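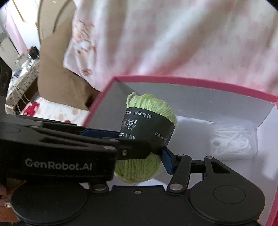
Project updates: Flikar

Flikar bedroom storage project, Orkcombe
Interim report to the Widmer Fund
Submitted 9/6/23 by Jonas Reisinger, project lead

Work covered by this report

The grant pays for sorting sessions and storage supplies for tenants at Ristia House who share bedrooms or live in a single room. The work started in May. By the close of this reporting period we had finished first visits in 24 rooms and handed out 115 boxes. Seven rooms have also had a second visit.

The application proposed starting with closets. We changed this after the first few visits. Most tenants told us the closet was manageable and the trouble was small stuff with no fixed place: chargers, craft supplies, makeup, toys, things still in their packaging. It collects on the bed during the day and gets moved to the floor or a chair at night. We now start there, and closets are left for the second visit if the tenant wants them done at all.

How a visit runs

The bed is made first and used as the work surface. An open box goes on top of the bedspread and the loose items go into it as they come, with no sorting at this stage. When the box is full or the loose items run out, the tenant decides what belongs together. A visit is booked for 2 hours. Rooms with two people in them usually run over, and we have stopped booking them back to back.

Shallow boxes have worked better than deep ones. Everything in them can be seen from above and people do not have to dig. The deep bins we bought at the start went mostly to winter bedding, where they are useful, and we will not order more of them for small items.

Cables

Cables were the item tenants most often asked for help with. White ones are hard to tell apart once they are coiled together, and several tenants had bought replacements for chargers they already owned. Our current method is to give cables a clear container inside the larger box. It keeps them from catching on everything else, and yarn in particular. The container does nothing about the tangle itself. We have asked to add cable ties and write-on tags to the supply list, see the budget note.

Yarn and craft supplies

Knitting and crochet are more common in the building than we planned for. We ask tenants to leave the paper band on a ball of yarn for as long as possible, as it holds the strands and carries the information needed to match it later. Loose ends still work their way out. Partly used balls should go in a bag of their own before they go in with anything else, and we have been handing out zip bags for this from the general supplies line.

Mixed boxes

Not every box ends up with one kind of thing in it. Some tenants prefer a single box by the bed with whatever they reach for often, and we no longer try to talk them out of it.
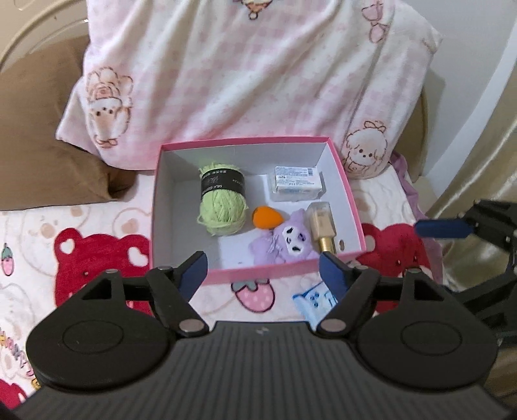 A mixed box on the bed: light green yarn, a wrapped package, an orange makeup sponge, a lavender plush toy and a bottle of foundation.

Two points have come up with boxes of this kind. Glass bottles lying on their side next to soft items are a concern if the cap is not tight, so the visit sheet now has a line to check caps and stand bottles up where the box is tall enough. Makeup sponges pick up fuzz from yarn and plush toys. A small lidded tub solves it, and most tenants already own one.

Problems in the period

The second delivery of boxes came late and we had to reschedule visits on the top floor. The tenants there were given first choice of the new dates. The sign-up sheet in the lobby was also taken down during painting and was not put back for some time, so requests were low in that stretch. We now keep a copy at the front desk.

Budget note

Spending on boxes is on plan. Spending on bins is finished. We request permission to move what is left in the bin line to cable ties, tags, zip bags and small lidded tubs. The total does not change.

Next period

Second visits will continue in the order the first visits were made. The visit sheet will be reprinted with the changes described in this report. We will also ask tenants at each second visit which boxes are still in use and which have been emptied, and include their answers in the final report.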